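May, late afternoon, paint bench

OK, the Detholm panorama. The board is up on the long trestle, 4000 mm end to end, and I've finally stopped sanding the join in the middle. If you run a thumbnail over it you can still find it, but from the front with the lights on I can't, and I've looked at it way too long already. Primer is Bullero white, 3 coats, the last one thinned more than the tin says to. It went on like milk and I love it. Please don't lean anything against the left end, it's still a bit tacky down by the clamp.

Sky first. I tried to get from the dull blue over to the peach in one wet pass and ended up with a band of green right across the middle, which I should have seen coming (yellow into blue, hello). Wiped it back with a rag and started over. What seems to work is laying a muted gray in the middle as a sort of buffer, letting it go nearly dry, then dragging the peach in from the right and the blue in from the left so they only ever meet over the gray. The Mansour peach is too pink straight from the jar. I cut it with a little pale yellow the closer I get to the sun and leave it alone higher up, where pink is fine on the cloud edges.

The other thing is how bright to go. The sun itself I'm leaving as nearly bare primer with a hint of yellow, and then everything near it has to lose contrast – trees, ground, all of it. On the test strip I kept the trees good and dark right underneath and the sun looked like a hole punched in the board. Second strip, I scumbled a thin warm glaze over the tops of the trees and it sat back where it belongs. I'm keeping both strips, they're pinned over the sink.
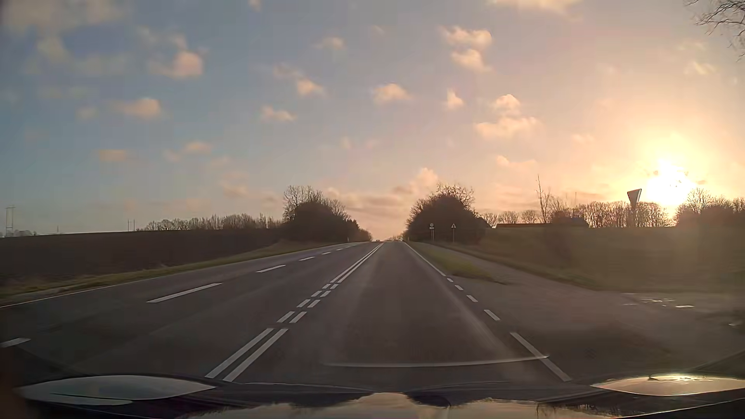
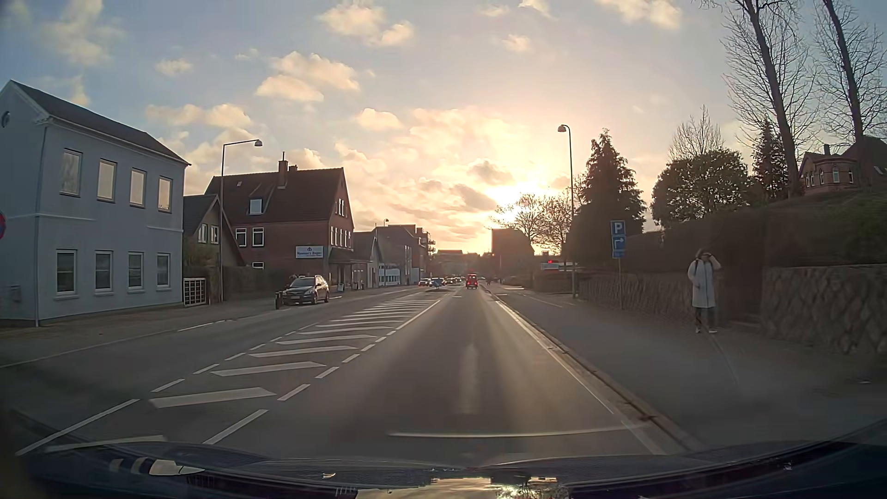 *Open road, then the street. Sun low and to the right in both.*

So, the road. Mixed a dark gray for the asphalt and then had to warm it up, because on the board it looked like slate next to all that orange. Markings go on last, masked, with the off-white and not the pure white. The center line is the fiddly part: double solid up close, then it opens into pairs of short dashes by the junction, and then back to double solid all the way out. I snapped strings from the vanishing point and drew everything along those, otherwise the dashes wander. My first go had them all the same length and the road stood up like a ladder! They have to shrink a lot faster than feels right. Same with the dashes across the mouth of the side road, I ended up cutting those from tape one at a time.

For the Prostow end I'm going to build the left side of the street in low relief, card on foam, and let the far end go flat into the paint. Notes so I don't forget:

- Gray-blue house: roof darker than the walls by a good two steps, trim pale but dull. The little round opening in the gable should be drilled before the front gets glued on, not after. (Ask me how I know.)
- Upper windows get a bit of sky color on the glass, lower ones stay dark. Gloss varnish on the top row only.
- White lattice gate: tried cutting it from card, got fuzz. Going to try fine mesh set on the diagonal.
- Brick building: roof is a dark red and it has to stay clearly different from the brick. More brown in the roof, I think. Don't forget the slender pipe on the tall chimney, it's a nice skinny shape against the sky.
- Street lamp: bent wire for the arm, a bead filed down for the bell shape. The first one came out looking like a shower head.
- Balconies way down the street: just little dark ticks with a 44 tip, nothing built.

Clouds are still bugging me. I've put in 14 and it's a lot, and the bottoms all line up as if they were sitting on a shelf. Going to knock a few back with the sky mix and make one really wide and faint up in the left corner, so the blue side isn't so empty.

Out of masking tape, the thin one. Also the peach is down to the last inch, so no one use it for the boat thing until I've reordered. Left the fan on low and the brushes are in the blue tub, not rinsed yet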